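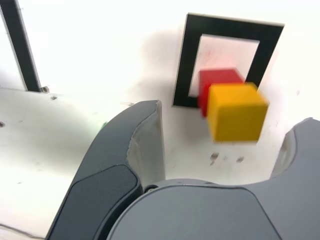

Figure 1. Yellow cube in the air near the red cube and the black square, with the grey gripper fingers in the foreground.

Publications > Workshop Robotics > Bovatton Bench Arm
Filed under: Build Reports
October 2021 – Umesh Shukla

4. Stacking on the shared bench

4.1 Setup

The stacking work was done at the Tanton workshop, on a table other members also use for drilling and fitting. We did not resurface it. The top is white, scuffed and full of old screw holes, and we wanted to know whether the Bovatton software could cope with that before anyone spent money on a clean board. Black squares mark the places where a stack may be built. Each square is larger than a cube, so a small error in placing the first cube does not put it over the line.

The cubes are plain painted wood. Their edges have been softened, which helps when a finger touches a corner on the way down but makes the edges harder to find in bright light. The white top made this worse. In early runs the exposure was set for the dark fingers and the table washed out almost completely. We fixed the exposure by hand in January and have left it alone.

Motion commands come from the Brarniso controller, which was bought used and rewired at home over nine evenings. It keeps 2,000 lines of log before overwriting the oldest, enough for a full session if the joint messages are turned off.

4.2 Placing order and offset 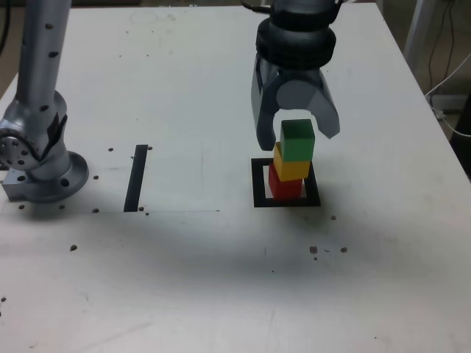 Offset between cubes is the error we track most closely, as it adds up with height. The first cube goes down inside the square and its centre is stored. Every later cube is sent to that stored centre, with no new measurement in between. The simple method will give a usable stack, but the cubes do not line up. In Figure 2 the yellow cube sits slightly to the left on the red one, and the green cube on top is a little to the right. We count a stack like this as acceptable – the rule is only that each cube must rest fully supported by the one under it.

Over the whole test period we logged 1,710 placements, of which 608 were second or third cubes. Most of the failed runs came from the release and few from the approach. If one finger let go before the other, the cube was pushed sideways as the gripper opened. Slowing the opening helped more than any change to the path.

A second method, which we call the Upadhyay correction in our notes, looks at the top cube again before the next one is lowered. It takes longer and needs a clear view past the fingers, and the fingers are wide. We used it only when the first method had failed twice at the same square. Results for the two methods are given separately in Section 5.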